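I think we need to talk about okra, and about how the people who say they hate it have mostly been sold the wrong pods.

My neighbor Mawuli Gbeho grew up eating okra stew a couple of times a week, and the first time I handed him a bag of what I'd grown he snapped the tip off one pod, shook his head and gave it right back to me. Too old, he said. It bent when it should have broken. I had been so proud of those pods! They were as long as my hand and I'd let them get that way on purpose, because the seed packet had a picture of a giant one and I figured bigger was the whole point.

It isn't. A pod as long as your finger is dinner. Leave it on the plant a few more days in hot weather and you've got something you could stake a tomato with. And yet go look at the okra in most grocery stores and tell me what you see. Long, ridged, going brown at the shoulders, and priced like it flew first class. Then people take it home, boil it until it gives up, and decide they don't like okra. I wouldn't like it either.

My opinion, and I've lost a few arguments over it at seed swaps, is that okra is a garden vegetable first and a store vegetable a distant second. Sweet corn used to be like that, and then the breeders fixed sweet corn so it could sit in a truck. I don't think anyone is going to fix okra, and I'm not sure I want them to. 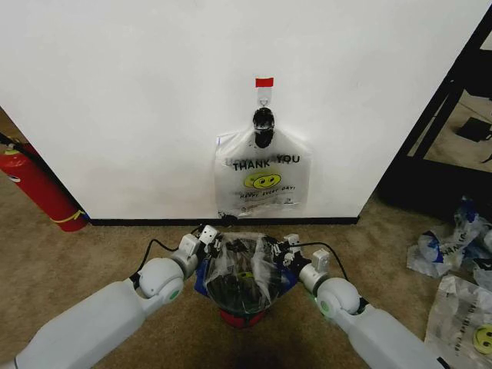

So grow it. You need sun, warm soil and some patience in spring, when it will sulk. I put mine in during the first week of June, which my friend Wilma Goossens thinks is ridiculously late. She starts hers indoors under lights and sets them out with little paper collars on, the whole production. By the middle of summer you can't tell her plants from mine, except that hers have had more attention and she has had less sleep. She'd say I'm being unfair. She does get pods a week earlier, I'll give her that.

Soak the seed overnight. I plant three to a hole and snip the weaker ones once they have real leaves. Don't pull them, the roots on the one you're keeping hate to be disturbed. And please, wear long sleeves when you pick. I have ignored this advice every single year and every single year I itch up to the elbows.

As for varieties, I've mostly settled on two. Cusetti is a short, stubby green one that stays tender a bit longer than it has any right to, so it suits people who forget to go outside. Adjei is the one Mawuli gave me seed for, a tall thing with fat pods and big pale yellow flowers. It makes a better stew by a mile. I've tried the red kinds too, and they're lovely on the plant, but they turn green in the pan and I always feel a little cheated.

Now, the slime. People want me to apologize for it and I won't. In a stew it's what makes the stew. If you really can't stand it, keep the pods whole and dry and cook them fast in a very hot pan with oil and salt, and leave the lid off. The trouble comes from cutting them up wet and crowding them, so the poor things steam.

And try pickling the extras, whatever you think of pickles. I do mine with garlic and a dried chili, and the crunch holds up better than any cucumber I've ever put in a jar - my own cucumbers included, and I'm vain about those. Mawuli won't touch them. He thinks vinegar on okra is a crime, and he says so every time he sees the jars on my shelf. More for me!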